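Home Guides Recording Training Workshop notes Contact

Recording your first book-shelving examples

If you have got your arm moving and your cameras talking to the computer, well done, because that is the fiddly part behind you! This guide covers the bit I enjoy most, where you sit down with a cup of tea and show the arm how to put a book into a desktop file organiser, over and over, until you have enough examples to train on. Our first set at Marumier came to 339 recordings, and I wouldn't start with nearly so many. Ruwan Siriwardena got a perfectly respectable first result from 56.

Step 1. Set the table

Push the organiser to the back, upright, with the open side facing the arm. Put a few books and magazines in one or two of the compartments before you begin, and let them lean as they would on anybody's desk. A policy that has only ever seen an empty organiser gets terribly muddled by a full one – we learnt that in June, with a good deal of groaning. Leave at least one compartment free for the book you are going to shelve.

Step 2. Lay out the book

Put it flat in front of the organiser, cover up, somewhere the gripper can get to it comfortably. A big book makes a hard first subject, so do have a few slimmer ones ready as well. Between recordings, turn the book a little or slide it along. I like to do three recordings in each position and then move it, which keeps things varied without wearing you out.

Our table had the Mechanisms and Mechanical Devices Sourcebook, in its Chinese edition, lying in front with the two right-hand compartments free.

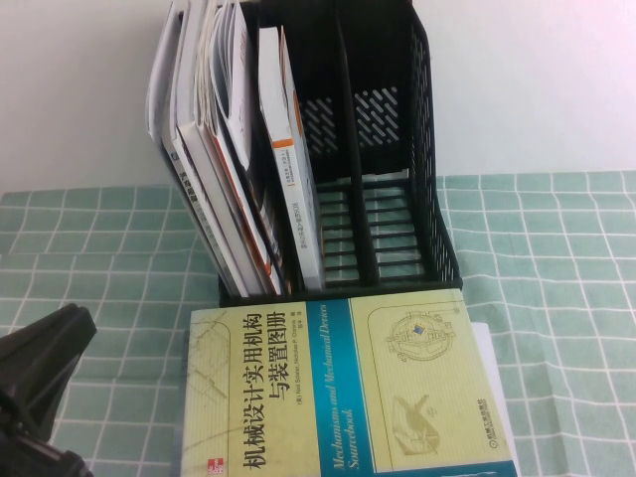 Step 3. Record the movement

Start the recording, wait a moment, then bring the gripper in slowly. Ease the book up by one edge, take a firm hold, tilt it upright and lower it into a free compartment. Let go, back away and stop. If you fumble and recover, keep it, as those are lovely examples to have. If you knock the organiser over, throw that one out and start again.

Step 4. Name and check

Write a short task line for every recording, such as "put the book in the third compartment", and always count from the left. Halyna Kovalchuk counted from the right for a whole afternoon and we had to relabel the lot. Then play back every tenth recording at double speed, looking for dropped frames and for your own sleeve getting in the way.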